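Forums > Defence and Security > Overseas Deployments > Extra troops for Tamuno

Index Latest Search Members Rules

Print this thread | E-mail to a friend

Extra troops for Tamuno: how many this time?

gravelpit
So the ministry has announced another 1,000 for the Tamuno mission, going out in October. They're calling it a "reinforcement of existing capacity". The last lot were a "temporary uplift" and they're still there. At what point do we get to call it an increase?

ossie_b
When the minister has retired and written his book.

Fenwoman
I'd be less sniffy about it. The base at Breltberg has been short of engineers and medics since it opened, and the convoy road can't be kept clear without them. If most of these are support trades then it's overdue. My nephew did a tour there and spent it mending generators he'd never been trained on.

gravelpit
If, yes. The statement doesn't say what trades they are. It has a whole paragraph on our enduring friendship with the people of Tamuno, though.

D Mulcahy
Donal Mulcahy here, posting under my own name as ever, which my wife thinks is daft. I did 20 years in logistics and I can tell you the headline figure is the least useful thing in the announcement. What matters is how long the tours are. Stretch them and you have more people on the ground without sending a soul, and no minister has to stand up and say so.

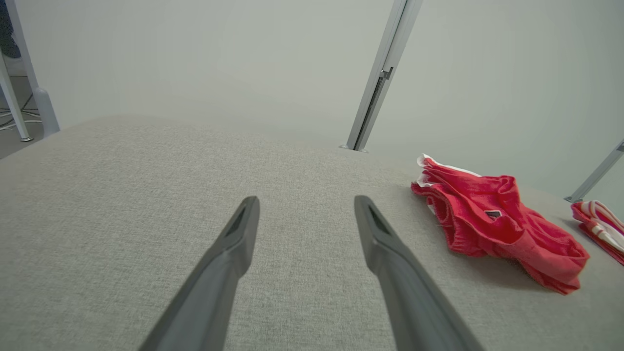
Grey upholstery, with the two gripper fingers reaching in

Fenwoman
Fair point about tours, Donal, but they said in the spring that the length wouldn't change.

D Mulcahy
They said there were "no current plans" to change it. I've had holidays cancelled on the strength of that phrase.

halfcolonel
Can't agree with any of this gloom. Unville was a shambles because we went in light and stayed light, and everyone said afterwards we should have sent more at the start. Now we're sending more and everyone says it's a slippery slope. Pick one.

ossie_b
Unville had a date for coming home. We missed it, but there was one to miss.

halfcolonel
A published date just tells the other side how long to wait in the hills. I thought we'd all learned that.

gravelpit
Then give the date to the defence committee in private. At the moment they haven't got one either — the chairman asked twice and was told about conditions on the ground. I read all 47 pages of the transcript so you don't have to. You really don't have to.

Fenwoman
Has anyone seen what the Uvico contract covers? If they're still running the kitchens and the fuel, some of the new people may only be replacing contractors who've left.

D Mulcahy
Now that is worth asking. I'll write to my MP again. She has a very nice form letter.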